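Writing a Family Into a Country: A Talk with Hrefna Ladefoged

When I meet Hrefna Ladefoged it is a Thursday, a little after four, and she has just finished teaching. Her second book, The Paltby Vote, came out in October. It is a history of one town and its politics, told through the five generations of her mother's family who lived there, and it has been read by more people than she expected.

"I thought my cousins would buy it and then complain," she says. "They did both. But then letters began to come from people who never heard of Paltby."

The book begins in 1789, when the first of the family, a rope maker, signed a petition against a tax on hemp. It ends in the kitchen of her aunt, Dorothy Bellamy, who worked for the same political party for most of her life and then one year stopped voting for it. Between these two points Ladefoged tells how the town changed its loyalty four times, and how the people in it explained this to themselves.

I ask her why she put the aunt in the last chapter and not in the first, as many writers would do.

"Because then the reader would look for the moment where Dorothy changed," she answers. "There was no such moment. She was tired for many years. The party sent her letters with her name spelled wrong. When the rope works closed, a candidate came and talked to them for 11 minutes -- she timed it -- and he talked about training courses. She was 58 years old."

Some reviewers found the book too kind. Mogens Kragh wrote in a long review that Ladefoged forgives in her relatives what she would not forgive in strangers. She has read the review several times and she agrees with a part of it.

"Mogens is right that I am softer with Dorothy. I tried to write her as if I did not know her, and those pages were dead. So I let it stay soft, and I wrote in the preface that it is soft. I think he did not read the preface."

The chapter which caused the most discussion is the sixth, about the closing of the rope works. Ladefoged went through the minute books of the union branch, which are kept in the town library in Jesum. She found that the branch leaders knew of the plan 25 weeks before the workers were told. Her own grandfather was one of these leaders.

"I sat with this for a long time. My mother is alive. I called her and read her the page. She was quiet, and then she said that he never slept well that winter, and now she knew the reason. She asked me to keep it in."

She wrote the first version in the evenings, and it was twice as long as the printed one. Her editor at Lykkegaard, Mabli Rowlands, took out nearly everything about national elections. Ladefoged fought for these chapters and lost.

"Mabli said that people can find the national results in any book, but only I have the minute books. I was angry for a week. Now when I open the book I do not miss them."

The first printing was 2000 copies. A second one is on the way, with a corrected family tree, in which a great-uncle was given the wrong wife.

For the next book she will leave her family in peace. She is working together with the historian Signe Þorgeirsson on the town of Cetden, where two newspapers with opposite politics were printed for decades on the same press. They have started with the wage lists of the printers.
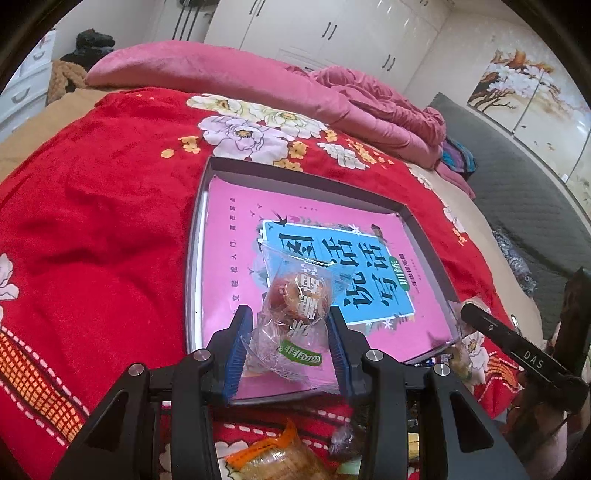 "The printers set both papers, often on the same night," Ladefoged says. "I want to know what they talked about while they did it, and how they voted. Signe thinks we will never find out the second thing. I am more hopeful, but I am always more hopeful before I have seen the archive."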